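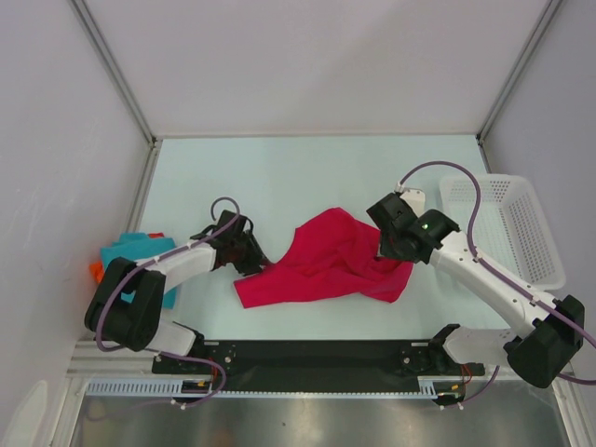

Crumpled cloth, magenta-red, on a pale tabletop.

Monday, February 7, 2022

18 comments

So I've given up ironing. Properly this time! I know I said it in the summer as well, but that was a heatwave and I think everybody gave up ironing in July, it doesn't count. This time the ironing board has gone behind the wardrobe and it would take two people and a fair bit of swearing to get it out again.

I grew up in a house where everything was ironed. Shirts, obviously, and school skirts, but also pillowcases, hankies, tea towels, the cover off the settee arms and (I swear this is true) dusters. Mum did it on a Sunday night in front of the telly with a squirty bottle that used to have window cleaner in it, and there were piles all along the back of the sofa that you were not to lean on. I leaned on them. I can still remember the smell, sort of hot and biscuity, and the creak the board made whenever she turned a shirt round.

So when I got my own place over in Girkley I bought an iron before I bought a kettle. I'm not joking. I made tea in a saucepan for the best part of a fortnight and I had beautifully pressed pillowcases. Then life got busier and the pile started to live on the chair, and then the chair wasn't a chair any more, it was just where the pile was, and if visitors came I'd move the whole lot on to the bed and shut the door.

What finished it off was the move to Plutonwood. We had one big basket marked IRONING which went in the van, came out of the van and went into the spare room, and when I finally got to the bottom of it last month I found a dress I'd bought for a wedding that I missed, two cot sheets (the child in question is in secondary school) and 11 napkins. Eleven! I don't remember ever owning napkins. We are a kitchen roll family.

I put the lot through the wash again because it smelled of basket, and while it was going round I had a think. Nearly everything in there had been waiting for an iron for years and I'd got by perfectly well without it. The dress went to the charity shop and so did the cot sheets. The napkins I kept, I've got quite fond of them.

Anyway, a few people asked what I do instead after I mentioned it at the end of the marmalade post, so this is me trying to write it down in some kind of order.

THE SPIN

Turn it down. I'd been running everything on the fastest spin for years, thinking I was being clever and getting it dry quicker, and really I was just baking the creases in. Our machine is a Gulteo, not fancy, came with the house, with a dial that goes all the way round and then a bit further than you'd expect. I do shirts and anything linen on the slow one now. It comes out a lot wetter, I'll warn you, and the kitchen floor gets it, but the creases are big soft ones and not those tight little ones that look as if somebody's sat on a map.

Also, don't stuff the drum. I know, I know. I'm the worst for it. I'll stand there with one more towel, shoving it in with my knee. But you can't expect a shirt to come out nicely if it's spent an hour being strangled by a duvet cover with three socks and a pair of pants inside it.

GET IT OUT

This is the one I'm bad at. When the machine beeps, go. Don't finish your programme, don't think "I'll do it when I go up for the post". Everything I've ever had to rewash was because I'd left it sat there overnight in a heap, and then it gets that smell as well, the wet dog one, and you're back to square one with the electric to pay for twice.

I've started putting the wash on only when I know I'm going to be in. Sounds obvious written down, doesn't it? It took me till this age.

SHAKE IT

Like you're cross with it. Take a shirt by the shoulders and crack it, two or three times, then by the hem the other way up. For pillowcases hold the two bottom corners and really go for it. I do mine at the back door now after I took a calendar off the kitchen wall with a bath sheet. The cat goes upstairs.

Then smooth it with your hands before it goes on the line. Collars, cuffs, the bit where the buttons are, pockets. Pull the seams so they're straight, gently, especially the side ones that twist. I don't spend ages on it, it's maybe a minute a shirt, and that minute is pretty much all the ironing I do these days.

HANGERS

Shirts go straight on a hanger, top button done up, and the hanger goes on the line or over the shower rail. I used to use the wire ones from the dry cleaner's and they left rust on a white blouse, so I went to Montoya, the hardware place at the bottom of the hill that sells everything including single screws, and got a bundle of 17 wooden ones that somebody had ordered and never collected. Odd number, good price. They've got nice wide shoulders so you don't get the pokey bits.

Leave a gap in between. If they're all squashed up together they dry with the creases they've given each other, and the sleeves stay damp till Thursday.

FOLDING

I fold things off the line. By which I mean I'm standing outside with the peg in my mouth and I fold it there and then and put it in the basket already folded. It was my neighbour who got me doing this, I'd watched her over the fence for months thinking she was showing off. She goes in with a basket of neat squares and I used to go in with what looked like a jumble sale.

Sheets I still can't do on my own. Flat ones, fine, you can get a long way with your chin. Fitted ones, no. I've watched all the videos, the ones where they put their hands in the corners and flip it round and it suddenly turns into an envelope, and every time I end up with a kind of bundle that I roll up and push to the back of the airing cupboard. It goes on the bed, the bed pulls it flat, who's looking?

Tea towels I fold in three longways and then in half. Napkins in quarters. Put them at the bottom of the pile with the heavy towels on top and by the time you come to use them they're as flat as anything. I was dead chuffed when I worked that out, and then I told my mum and she said her mother used to put hers under the mattress.

THE THINGS I CHEAT ON

I do own one of those little steamer things. It was a present. It spits, and it takes as long to warm up as an iron does, but for a collar on the morning of something important it's all right. Hanging things in the bathroom while you have a shower works a bit as well, though only if you like a long shower and have a door that shuts, and ours has swollen up with the damp so it's one or the other.

And linen I just wear creased. I've decided it's meant to look like that. I went to a lunch in a linen shirt that had been in the bottom of a rucksack and somebody asked me where I'd got it.

WHAT MUM SAID

I did own up to her on the phone. There was quite a long silence and then she said, "What, even the pillowcases?" I said even the pillowcases. She said she supposed people did all sorts now. Then she came to stay at the weekend and I saw her in the spare room, stroking the pillow flat with the side of her hand, and in the morning she asked me, ever so casually, where I was keeping the board.

I told her it was behind the wardrobe. She's offered to bring hers next time, it folds up small apparently and she's got a cover for it.

Next post will be the seed potatoes if they ever arrive, and I still owe you the soup recipe, I've not forgotten. If anybody's got a way with fitted sheets that works for a person with short arms, please put it in the comments, I'll try anything once.

Shared 1,130 times

18 comments

Contact me | © 2022 | Back to top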